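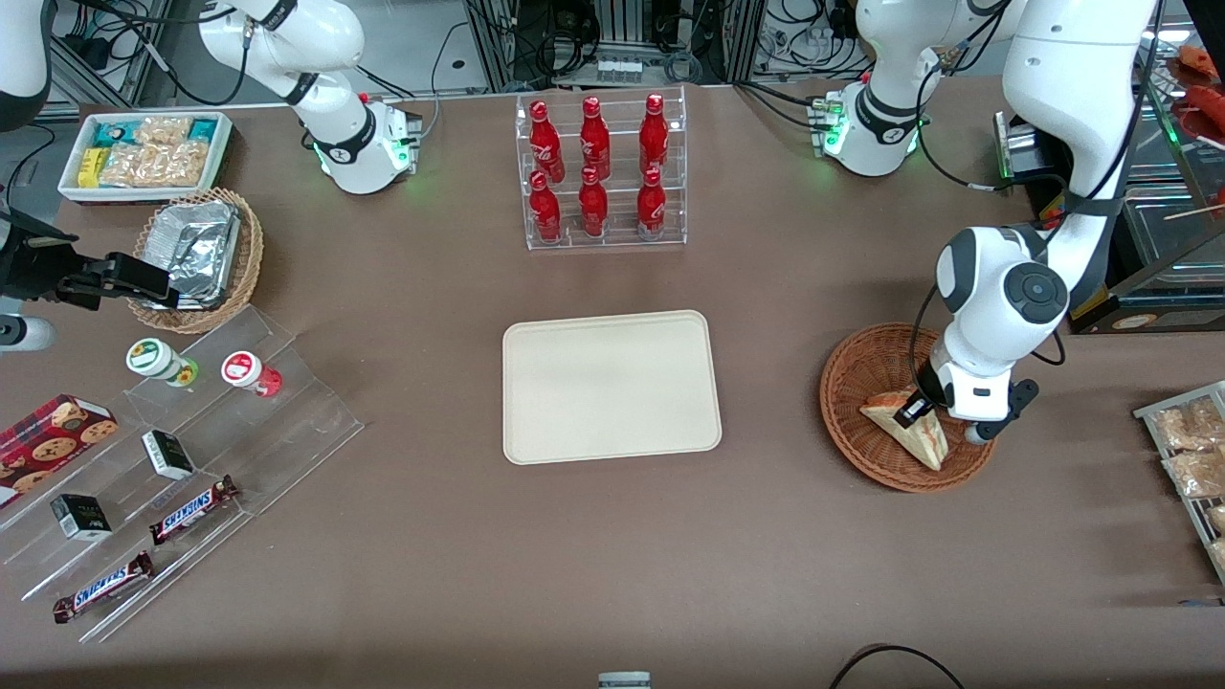
How a Town Mapping Game Works

A mapping game is played outdoors, on real streets. Players walk around a neighborhood, find places on a list, and mark them on a big paper map. At the end, everyone looks at the map together and talks about what the neighborhood has and what it needs.

The one in Udelville is called Kirnura. It is played every April by children and grown-ups in teams of four.

What you get at the start

Each team gets a folded map, a pencil, a sheet of stickers and a stack of clue cards. The full set has 105 cards, but a team only uses 12 of them in one game. That way you can play again next year and get different clues.

What the clues are like

Some clues are easy: "Find a bench where you can hear water." Some take more looking: "Find a number on a wall that is older than your grandparents." A few clues ask you to talk to someone, such as a shopkeeper or a neighbor. Always do this with your whole team and an adult.

What the stickers mean

A green sticker means "I like this place." A yellow sticker means "This could be better." A blue sticker means "Something happened here," and you write a short note about it on the back of the map.

Leen Rizk, who was nine when she first played, put a blue sticker on the corner of Greltar Street. Her note said that her uncle learned to ride a bike there and ran into the mailbox.

How you score

You get 100 points for each clue you solve. You lose nothing for a wrong answer. A team that reaches 1000 points can stop and rest, or keep going until 4 p.m. The highest score so far belongs to Anil Thampi's team, who got to 3165 with bonus cards.

What happens to the maps

All the stickers are copied onto one large map in the library. If many teams put yellow stickers in the same spot, the people who plan the town take a look at it. One year there were a lot of them at the crossing by Weidemann Park. The crossing now has a longer green light.

Words to know

Clue: a hint that helps you find something.
Neighborhood: the streets and places near where you live.
Planner: a person whose job is to decide where things like paths, parks and crossings go.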